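Rail-mounted storage for work bays: frequently asked questions
Grodalmont Workshop Fittings. Page last revised Sep 28, 2025

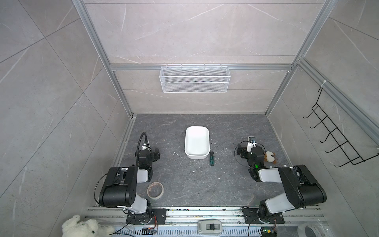

White mesh basket on the back rail, black hook rack on the side rail, tray and screwdriver on the work surface.

These answers cover the Osorora basket, the Galang hook rack and the Morker tray. Fitting instructions for the bay itself are in a separate manual.

Which rails will the basket fit?
Any horizontal aluminum rail in the current bay range. The basket hangs by four small hooks along its upper edge. All four must be seated before anything goes in. If one hook rides up when the basket is pushed from below, lift the basket off and hang it again.

Can the basket go on a side rail?
No. Side rails are for hook racks and cable runs. A basket on a side rail gets in the way of the forearm and is easily knocked off.

What is the load limit?
4 kg for the basket, spread over the floor of the mesh. The hook rack takes 949 g in total when it is held with cable ties. Use the bolt-on bracket for heavier tools. Don't add the two limits together if both pieces share one rail; the basket limit then applies to the pair.

Are cable ties good enough for the rack?
For light tools, yes. Tie the rack at both ends, pull the ties snug and trim the tails flush. Replace ties every April, or sooner if the plastic has gone chalky. A rack tied at one end only will swing.

Which way should the hooks point?
Into the bay, with the tips turned up. Check that a tool on the last hook does not touch the work surface. If it does, move the rack along the rail or leave that hook free.

Small parts fall through the mesh. Is there a liner?
There is a clear liner, part 300, sold separately. It drops in from the top and needs no clips. Screws, washers and bits should go in the tray in any case. The basket is meant for gloves, tape, rolled cloths and boxed items.

What is the tray for?
It holds parts from the current job. The raised rim stops fasteners rolling onto the work surface. Set it in the middle, long side running front to back, and keep hand tools beside it. A screwdriver left in the tray scratches the base and tends to tip out when the tray is lifted.

How do I clean up plastic crumbs and offcuts?
Pick up the larger pieces by hand first, then use a soft brush, working from the back wall toward the front. Do not use compressed air. It drives crumbs into the rail grooves, where they stop the slot nuts from sliding. A vacuum with a narrow nozzle is fine. Hooked or bent strips should be picked up separately, as they catch in the brush.

What can I use on the wall panels and the work surface?
A damp cloth and dish soap. Wipe along the panel seams and dry them afterward. Avoid scouring pads on the marble-look panels. The dark grey stone-pattern surface hides dirt well, so wipe it on a schedule and don't go by eye.

White or black?
Both the basket and the rack come in either colour. The coating is the same and so is the load limit. Mixed sets can be ordered on one form.

Do the rails need to come off for cleaning?
Not normally. Run a dry brush down the grooves once a month. If a rail has to be removed, empty the basket and take it down first, then loosen the end fasteners a little at a time.

Can I return an opened item?
Within 30 days, if the coating is unmarked and the hooks have not been bent. Cut ties and used liners are not returnable. Quote the order number on the outside of the parcel.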